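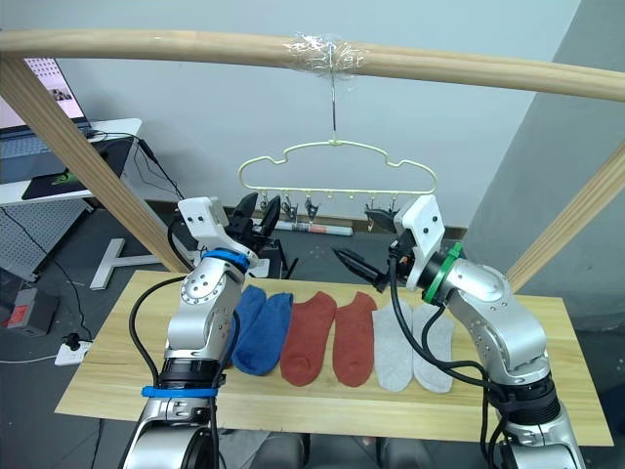

I don't own a dryer, and for years my socks dried over the back of a chair. In May I moved them to a clip hanger on a wooden frame, and I have kept it up long enough to write down how it works.

Sorting first

I lay the socks flat in pairs before any of them go up. Blue next to blue, rust red next to rust red, light gray next to light gray. All mine are short ankle socks, and they look the same once they are bunched up in the basket. Sorting on the table takes a minute and I find the odd ones early.

The hanger is cream plastic with a wavy top and a straight bar along the bottom, and the clips hang from the bar. It came from Fitivero and cost 400 forints at the shop near the Magyar bus stop. I wound clear tape around the crossbar where the hook sits. Before that it slid toward one end whenever I loaded one side.

I clip each sock at the cuff. Clipping at the toe left a mark on the gray ones. 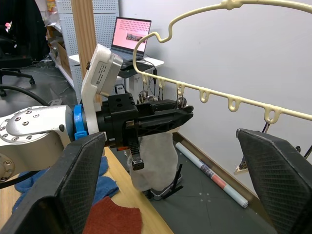

What I would change

The clips are small. A thick winter sock pops out of them. Prolleris sells a version with 16 clips, and I may get that before the cold weather. I would also like the crossbar a little higher, so that longer things clear the table.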